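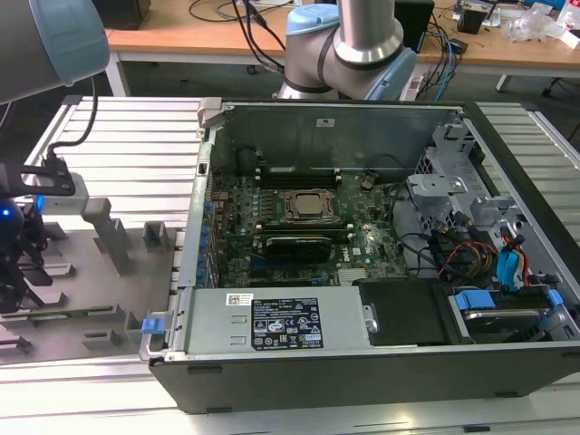 Prornley Strip-Down Notes

README, last changed 19 Mar 2026

What's in the folder

Hello! These are my notes on taking old desktop towers apart and putting them back together, typed up from a stack of greasy notebooks into something you can search. There are 603 entries covering 245 machines, nearly all of them ordinary office towers of the sort that get cleared out when a company moves building. I wrote every entry at the bench with the lid off, so expect spelling to wobble towards the end of a long session.

The files are:

entries.csv, one row per job done on a machine
machines.csv, one row per machine, with the case type and what was inside when I opened it
words.txt, my own names for parts, with the proper names next to them
old/, the first typed version, kept in case I broke something (please don't use it for anything)

What a row looks like

Each row in entries.csv has a machine number, the part, what I did to it, what I used, and a free text note. The note is where the good stuff lives. A typical one reads:

"Cooler off, lid of processor caked, cleaned up fine. Left processor in the socket and did the rest of the board round it. Memory back in the slot nearest the socket first."

Another, from a worse day:

"Drive cage would not budge. Took the side cables off it, swore, put them back on, found the catch, took them off again."

The part column uses a short fixed list: board, processor, cooler, memory, card, drive, cage, supply, cable, case. If a job touched more than one part I gave it more than one row, which is why there are so many more rows than machines. Cables get their own word and I'm glad I did it that way, they take up far more of my life than the boards do.

How I work through a tower

I always lay the case on its side with the open side up, because I like everything facing me and I hate chasing screws down behind a motherboard. Then I go in more or less the same order every time, and the rows follow that order:

1. Panel off, have a good look, write down what's there before touching any of it.
2. Read the label on the power supply and copy it into machines.csv.
3. Unplug the drives, data lead first and then power.
4. Drives out, then the cage if it's the kind that moves.
5. Cards out.
6. Cooler off if it's still on, and wipe the top of the processor.
7. Memory out, and a note of which slots it came from.
8. Dust. So much dust.

Mains lead out before any of that, obviously, and I leave the supply itself shut. I have never opened one and there isn't a single row about the inside of one, so please don't come looking for it here.

Coloured plastic

I've had a soft spot for this for years, so it gets its own heading. A lot of office towers have bright plastic on the bits you're meant to move by hand. On the blue ones you'll find a blue latch on the chassis and blue tabs on either side of the hard drive, and it's a proper joy after a case that's all grey tin and hidden screws. I put the colour in a column called "tab". If tab is empty, I either forgot or there wasn't one. Sorry, I can't tell you which!

My words and the proper words

I call the metal surround on the processor socket "the gate". I call any flat plastic cover "a lid" even when it clearly isn't a lid. "Fat lead" is the main power lead to the board, "thin lead" is a SATA data cable. "The wall" is the big sheet-metal side behind the board. The full list is in words.txt, and I've left the notes themselves alone, because every time I tried to tidy them I made them worse.

Things that are wrong with it

The first notebook got tea on it, and for those machines the supply ratings are my best reading of a brown smudge. They're marked "tea" in the check column.

I changed how I number memory slots in June. Before that I counted from the edge of the board, and after it from the socket outwards. The column slot_from says which way each row goes, so do look at it before you sort anything.

There's hardly anything on small cases or all-in-ones. I don't enjoy them and it shows.

Three rows have no machine number at all. I think they belong to one of the Turunen towers but I couldn't swear to it, so if you want only rows that can be matched up, filter them out and you'll be left with 600.

Opening the files

Any spreadsheet will do. I use Brinanar, a little table viewer, and it copes fine as long as you tell it the notes column is text. There are commas all over the notes, and they're wrapped in quotes, so don't split the lines by hand (I did, once, and lost an evening).

Using it

Help yourself. Copy it, print it, stick it on the wall of your own workshop. If you put it online somewhere, call it the Prornley notes and leave this page with it so people know about the tea. Corrections are very welcome, especially on the names of connectors. Send the machine number and the row with them, please, or I'll never find it.

Next up is the Traltmont batch, which I've stripped and not yet typed.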